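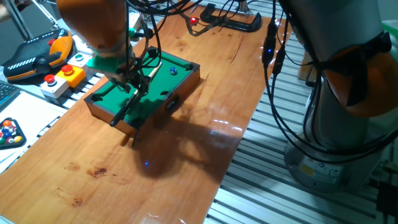 Tabletop pool, one ball still up near the corner pocket.

Lunch stop between Jindik and Bandico with kids and grandparents?

saltbush_and_scones
Hello all, hoping someone who knows the inland road can help. We're driving from Jindik across to Bandico in November, which the map tells me is 180 km, and we'll have my parents with us plus our two kids in the back. We'd normally push straight through with a bag of sandwiches, but Dad is a sit-down-with-a-knife-and-fork man, always has been, and Mum likes a proper pot of tea with the milk on the side. I've heard of two places. One is the Kivi Roadhouse and the other is the Plenum, the old bank in the main street that's been turned into a dining room. Has anybody eaten at either one lately? We'd be coming through at half past twelve or so, towing a small camper trailer, so parking matters. Mum can manage a couple of steps but not a flight of them. I don't mind paying a bit more if it's nice, and I'm not fussed about fancy. Thanks in advance, you were all so helpful with our coast trip!

dustyboot
Kivi. Big serves, plenty of room out the back for trailers. Get the lamb roast if it's on. Toilets clean.

the_long_way_home
Oh, I do love that drive, you'll have a lovely time of it, especially the stretch after the river where the road climbs and you get the view back over the paddocks.

I've eaten at both places more times than I should admit to (my sister lives just outside Bandico and I'm forever going back and forth), so here's my two bob's worth. The Plenum is the prettier of the two by a long way. It has the old teller windows and pressed tin ceiling, and they do a very good corned beef with white sauce, the kind my nan made. They'll bring Mum her tea in a real pot with a little jug. But it only has six tables, and at half past twelve you'll be lucky to get one unless you ring ahead. There's also a bit of a climb from the footpath, four steps if I remember rightly, with a rail on the one side. Parking is angle parking in the main street and with a trailer on you'd be going round to the showgrounds and walking back 200 metres, which is fine in spring but not much fun if it's hot.

The Kivi looks like nothing much from the road, just bowsers and a faded ice cream sign, and I drove past it for years thinking it was only servo pies. Don't be put off! Go through the side door and there's a whole dining room with cloths on the tables. It's all on one level. The roast of the day comes with four veg and gravy, the kids' fish and chips is a decent size, and the passionfruit sponge goes early so ask them to put some by when you order. Kitchen closes at two on the dot and they mean it.

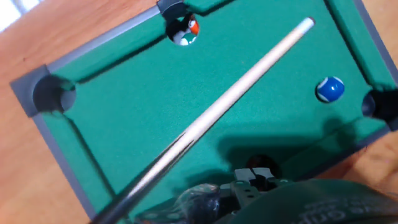

Two balls in the side pocket.

With your trailer and your mum's knees I'd do the Kivi on the way over, and then if you're coming home the same way, book the Plenum for the return when you've left the camper set up somewhere. Fill up at Jindik before you go too, fuel is always dearer out there.

89_wagon
Agree with most of the above, except the sponge is lemon now and not as good. Kivi was shut for a fortnight last November for renovations so give them a ring first.

saltbush_and_scones
Thank you so much, everybody. Kivi it is, and I'll ring ahead. Dad is already talking about the gravy.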